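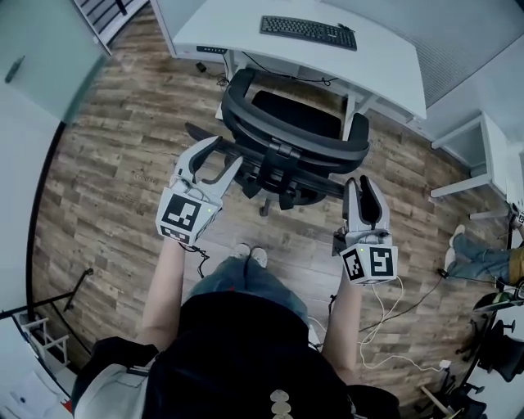
Marijke Van Beek wrote to us in July to ask whether a desk chair can really be saved once it starts sinking and squeaking, or whether she should give up and buy a new one. Her last office had a closet full of chairs waiting for the dump, she said, and it made her sad every time she went in for printer paper.

Well, Marijke, you've come to the right people! Most of them can be saved, and that's pretty much why Zivstead got going.

About us

I'm Indira Devadiga and I started Zivstead after eleven years of managing other people's offices. I ordered the desks, I crawled under them with the power strips, and I was the one who got the call when somebody's armrest came off in their hand. After a while I noticed I liked that part of the job a lot more than the meetings (a LOT more), so I quit and made it the whole job.

What we do is look after ordinary offices. Chairs, desks, cables, blinds, all the stuff you stop seeing after your second week at work. We come in, go desk by desk, tighten what's loose, swap out worn casters and tired gas lifts, get the cords up off the floor and push everything back where it belongs. If a chair is past fixing we'll tell you, and we'll strip it for parts before it goes.

Our first big customer was Kaimal, who had 70 desks on one floor and a different kind of chair at nearly every one. I still have the notebook from that job, and it's mostly drawings of bolts. After that came Wandeson, then the Ciner building, where we've been going back ever since. Last year we worked on 1619 chairs, and 900 of those needed nothing more than new wheels and a good cleaning around the stems. Hair and carpet fuzz, mostly. You would not believe the fuzz. 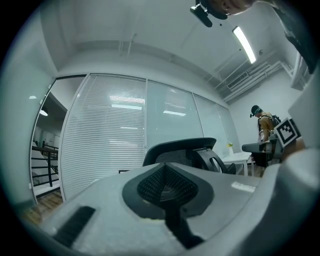 We also do the bigger tidy-ups when a team is moving in or out, and those might be my favorite. Glass partitions get wiped on both sides, blinds get dusted slat by slat with a sock over the hand (I've tried the special tools and I always go back to the sock), and vents get a vacuum brush. We like to start at 6 a.m. so we're out of your way before the phones get going, but evenings work too.

Pricing is by the desk, with no call-out fee inside the city. Small offices are very welcome! Our smallest regular has three desks and a fern.

If you'd like us to come take a look, send a note with how many desks you have and what's bugging you most. Mention the squeaks. I usually write back the same day, and I'll bring a bag of spare casters along on the first visit.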